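El brazo que aprendía a cocinar en una cocina de juguete

Tres de los vecinos de mi taller comparten una fresadora, una cafetera y una opinión muy firme sobre cómo se aprietan los tornillos. Yo llegué la última, en junio, con una caja de cartón llena de motores y la idea peregrina de montar un brazo robótico que supiera recoger una cocina. Una cocina pequeña, eso sí. De las de niños.

Empecé en casa, en la mesa del comedor, y duré lo que tarda en enfriarse una cena. El primer prototipo se llamaba Bravo, nombre que le puso mi sobrino y que le quedaba grande, porque el pobre temblaba como un flan en cuanto estiraba el codo. Cada vez que arrancaba, la mesa se movía con él, y los vasos, y la lámpara. Así que hice lo que hace todo el mundo cuando un hobby se le va de las manos: buscar un sitio donde molestar menos.

El sitio se llama Fletden y es una nave partida en dos, con el suelo pintado de gris y un frío que en invierno te obliga a soldar con gorro. Pago mi cuota, tengo mi banco y mi estantería, y puedo dejar las cosas montadas de un día para otro (quien haya desmontado un robot para poder desayunar sabe lo que vale eso). Allí conocí a Fatemeh Bagheri, que en el banco de al lado restauraba proyectores de diapositivas y que se pasó una semana entera mirando de reojo mis cables antes de decirme nada.

—Te está tirando del codo —me soltó por fin.

—¿El qué?

—El cable. Lo llevas demasiado corto. Cada vez que gira la muñeca, le tira.

Yo llevaba no sé cuántas tardes tocando parámetros en el ordenador, convencida de que el fallo estaba en mi código. Cambié el cable por otro más largo, le dejé un buen bucle, y el error de posición bajó de 13 milímetros a 8. Le debo a Fatemeh una comida desde entonces. Todavía no se la he pagado, y me lo recuerda.

Los 8 milímetros restantes fueron otra historia. Parte era holgura en la base, que había atornillado a un tablero demasiado fino, y parte era culpa de mi calibración, hecha con una regla de colegio y muchísima fe. Rehíce la base con un tablero de haya que alguien había dejado junto a la puerta, compré una escuadra decente y repetí todo el proceso con calma. Lo que pasa con estas máquinas es que te obligan a ser ordenada aunque no lo seas. Yo no lo soy. Tengo tornillos en el bolsillo de todos los abrigos.

¿Y por qué una cocina de juguete? Me lo preguntan siempre. La respuesta larga es que una cocina tiene de todo: cosas que se agarran, cosas que se giran, puertas, huecos, bordes, sitios donde algo puede caerse y quedar en la peor postura posible. La corta es que la encontré de segunda mano por 200 coronas y me pareció preciosa. Tiene su fregadero, su escurridor acanalado, su placa con mandos y hasta un horno con tirador. La pared de azulejos verde azulado me ganó del todo, lo confieso. Ojalá la mía tuviera esos azulejos.

El brazo de ahora ya no es Bravo. Lo llamo Nukholm, como la calle donde está el taller, y del primero solo conserva la fuente de alimentación y dos motores. La pinza es la tercera que monto. La primera la imprimí en casa y se partió con una zanahoria de plástico. La segunda cerraba tan fuerte que dejó marcada una berenjena para siempre (la guardo en la estantería, con cierto cariño). Esta tiene dos dedos angulosos, negros, y por fin cierra con algo parecido a la delicadeza.

La verdura de juguete es un material estupendo y traicionero. Un tomate rueda. Un plátano se deja coger por el centro y por ningún otro lado. La mazorca de maíz es mi favorita para probar: las hojas brillan muchísimo, y ese brillo vuelve loco al programa que tiene que encontrarla, que unas veces la ve entera y otras cree que son dos cosas distintas. He acabado colgando una sábana vieja delante de la ventana para suavizar la luz. No queda bonito, pero con la sábana puesta falla bastante menos.

El vaso de plástico translúcido es todavía peor. Si está de pie, bueno, vamos tirando. Si está tumbado en la pila, el programa lo confunde con el fondo y el brazo baja con toda su confianza a pellizcar el aire al lado. La primera vez me reí. La número veinte ya me hizo menos gracia.

El entrenamiento consiste en repetir, y aquí es donde se me ponen los ojos vidriosos. Muevo yo el brazo con un mando, despacio, hasta coger la pieza y dejarla donde toca, y el ordenador lo va guardando todo. Otra vez. Otra vez, con la pieza girada. Otra vez, más cerca del quemador. Llevo 4.000 repeticiones y una tendinitis incipiente en el pulgar derecho. Me pongo la radio, hablo sola, le pido perdón a la máquina cuando me equivoco. Fatemeh dice que parezco alguien que enseña a comer a un bebé gigante, y no encuentro cómo llevarle la contraria.

De dinero, lo justo: lo más caro han sido los motores, que compré en Grirdale en tres pedidos para que doliera menos. No funcionó, dolió tres veces. Lo demás ha ido saliendo de cajones, de intercambios y de la estantería común del taller, donde cualquiera deja lo que le sobra. A cambio he donado una impresora que solo imprime espaguetis. Alguien la arreglará, espero.

Si te pica el gusanillo, mi consejo es que empieces por la pinza y dejes el brazo para después. Móntala en un palo, cógela con la mano y prueba a levantar cosas de tu propia cocina. En una tarde aprendes más sobre agarres que en un mes de simulador. Y compra cable de sobra. Cable largo, flexible, con funda. Hazle caso a Fatemeh.

Lo siguiente son los mandos de la placa. Girarlos parece una tontería hasta que intentas explicárselo a dos dedos que solo saben abrir y cerrar. Tengo un dibujo de unas puntas nuevas, con una ranura en medio para que abracen el relieve del mando, y me falta encontrar una goma que agarre sin pegarse. Si alguien tiene una buena, que me escriba. Pago en verduras de plástico.
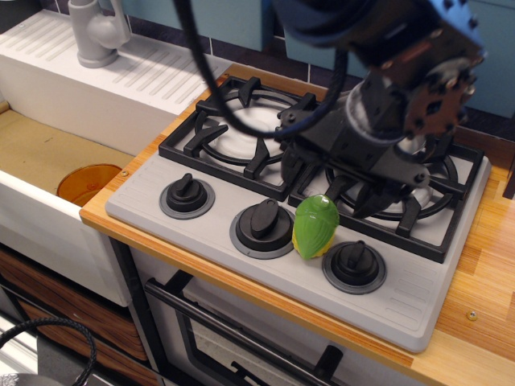
La pinza de Nukholm sobre la mazorca, con el vaso tumbado en la pila.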